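Recording a Two-Arm Steamer Task by Remote Control

Print this page | E-mail this page

Use this procedure to record demonstrations of moving buns between the plate and the steamer. You need both leader arms and one person to watch the table.

1. Put the steamer in the middle, with the plate on the right.

2. Home both arms and check that each gripper opens fully.

3. Start recording, then take the lid off with the left arm. Lay it flat, handle up.

4. Close the right gripper slowly — a bun dents easily, and a dented one should be swapped before the next take.

5. Lift straight up, cross over, and lower the bun onto the tray before letting go.

6. Stop recording. Save the take even if a bun was dropped, and mark it as a miss. 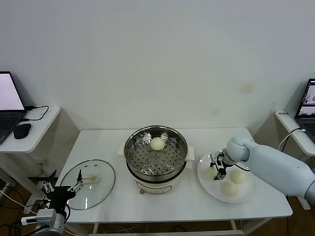 Barkmont Remote Handling Team

Record 65 takes per session, with a break after every 10. Move the plate slightly between takes. Send questions on file naming to Trudy Dunstan.

Related items
Homing the Leader Arms
Marking Misses in Tevlow
Gripper Pad Replacement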